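The great drawer clear-out, part whatever

March 17, 2020

So I finally did the drawer. If you've been reading since December you know which drawer I mean, the one under the microwave that only opens if you jiggle it and lift at the same time, and that my sister-in-law calls "the museum." I've been promising to tackle it for months and I always found something better to do (repainting a perfectly fine bookshelf, for instance). Yesterday I made a huge pot of coffee, pulled the whole thing out of the cabinet and tipped it onto a bedsheet on the living room floor.

Oh my goodness, you guys. Takeout menus from our Beltgate apartment, and we left Beltgate before my son could walk! Thirteen keys, and I can tell you what two of them open. Enough birthday candles for a person of 250. A raffle ticket, number 3182, which I have a very faint memory of being excited about. Also the little hex key from the Vutovach shelves, which I turned the house upside down for last summer and ended up replacing.

My first plan was to sort by size, and that was a disaster — everything is the same size, it's all small! So I put it back in one heap and called Montserrat Lorente, who used to live across the hall from me and has the tidiest kitchen I've ever set foot in. She keeps her things in trays. Plain shallow trays, one for each kind of job, and when she needs to fix something she lifts the whole tray out and carries it to wherever the problem is. She told me to stop thinking about what things are and start thinking about what I'm doing when I go looking for them. I wrote that on the back of one of the menus.

She also said to start with the tools and do them on a clear white surface, where you can see every last little screw. I've been thinking about that ever since, and about getting a pink tray of my own. 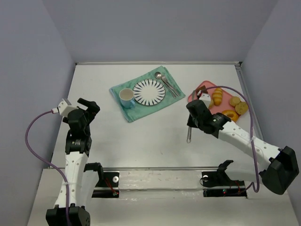
A pink tray, a white tabletop and one metal tool handle hanging down.

Isn't that a good pink? I went hunting for something close and came home with two trays from Zabala, where they were 18 dollars for the pair. They're a shade more salmon than I wanted but I've made my peace with it. One is now Fixing Things (screwdrivers, picture hooks, that hex key, the tape measure with the sticky button) and the other is Wrapping and Mailing. Scissors caused a whole argument in my head. I use them for both! In the end they went in with the tape, and I hung the old rusty pair on a nail in the laundry room.

Batteries were the worst part by far. I had no idea which were dead, so I sat there with my son's flashlight trying them out, and the good ones went into a jar with a lid. The bad ones are in a paper bag by the front door — please somebody remind me to take them in, or that bag will be living there at Christmas.

The candles I melted down. Okay, I tried to melt them down. I have a brown lump in a soup can now and it smells like a crayon box. More on that if it ever becomes anything.

Both trays fit side by side in the drawer with a strip left over along one side for pens, and I can open it with one hand, although you do still have to jiggle. I rubbed some candle stub on the runners and it helped a bit. Next up is the hall closet, where I'm pretty sure the Metmont vacuum attachments have been multiplying behind the coats. If any of you has a clever way to store the long skinny nozzle one, leave me a comment, I'm all ears!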